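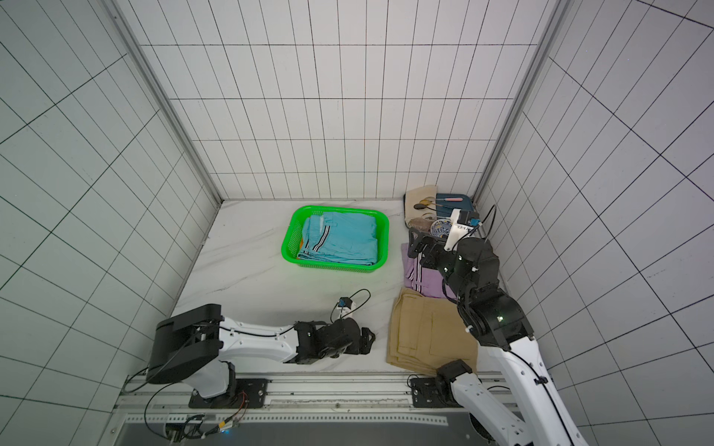

4. Folding and Loading the Basket

This section covers folded clothes going into an open basket of the Flostport type, with perforated sides. For hanging items see Section 5. For bed linen see Section 6.

4.1 Before you start

Set the basket on a flat, hard surface. Carpet works, but the basket tips more easily when one end is heavier than the other. Wipe the surface down first if anything has been spilled on it.

Check the inside of the basket. Run a dry cloth along the bottom and the corners, where lint collects. If the holes in the sides are clogged, rinse the basket under warm water and let it dry completely before loading. Do not use a basket with a cracked rim. The broken plastic will catch on knit fabric.

Keep the clothes you plan to load within reach, already sorted by person or by drawer. Dishes, utensils, boxes and bags can stay nearby but should not go in with the clothes.

4.2 Folding pants and shorts

1. Close the zipper and any buttons. Tie drawstrings in a single loose bow.

2. Empty the pockets.

3. Lay the garment face up and smooth it from the waistband toward the hems.

4. Fold one leg over the other so the outer seams line up. On pants with a side stripe, line up the two stripes. They make a good guide and will show you right away if the fold has drifted.

5. Bring the hems up to the waistband. For shorts, stop here.

6. Fold once more. The finished piece should be slightly narrower than the inside of the basket. If it is wider, open the last fold and make it again a little further in.

Note: Thick cotton and lined pants will not hold a third fold. Leave them at two folds and put them at the bottom.

4.3 Loading

1. Pick up the folded piece with both hands, one under each end. Lifting from one corner will open the fold.

2. Lower it straight into the basket with the thick folded edge toward the back.

3. Press down lightly in the middle to let the air out. Press with a flat hand and do not push the fabric into the corners.

4. Place the next piece on top, turned the opposite way, so the stack stays level.

5. Stop when the stack is 2 inches below the rim. Clothes above the rim slide off when the basket is carried.

Load heavy items first, then light ones. Khakis and jeans go under sweatpants, and sweatpants go under T-shirts. If you are loading for more than one person, put a sheet of paper or a thin towel between the stacks.

Caution: Do not drag a loaded basket across tile or stone. Grit under the bottom will scratch both surfaces. Lift it by the rim with both hands.

4.4 Checking for lint and loose threads

Check each piece once it is in the basket and lying flat. Lint shows up best on plain colors, and the center crease is where it tends to sit. Look along the waistband, the belt loops and the edges of any trim.

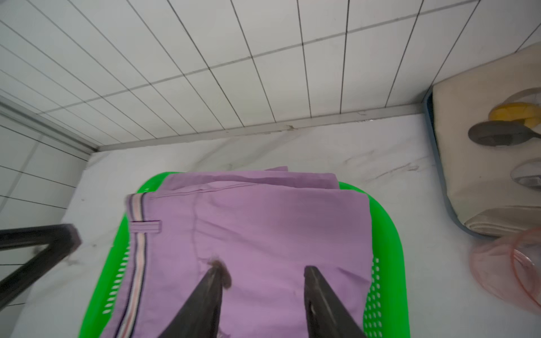
Lift off clumps of lint or hair with your fingers or a strip of tape. A lint roller is fine for the flat areas, but keep it off raised trim. Go in one direction only.

For loose threads:

- Do not pull. A thread that looks short may belong to a seam.
- Hold the thread straight up and cut it close to the fabric with small scissors.
- If the thread comes from a belt loop or a stripe, turn the fabric over and check that the stitching behind it is still closed. Set the piece aside for mending if it is not.

Put the piece back in the same position after checking. If the fold has opened, take the piece out and start again from step 4 in 4.2 - refolding inside the basket usually leaves a second crease next to the first.

4.5 Storing a loaded basket

Clothes can stay in the basket for a day or two. Leave the sides clear so air can pass through the holes, and keep the basket out of direct sun. Light blue and lavender fabrics fade along the top fold first.

Do not stack a second basket on top of a loaded one unless both have the Brollska stacking rim described in Section 2.

If clothes smell musty after storage, they were put away damp. Wash them again, dry them fully, and dry the basket too.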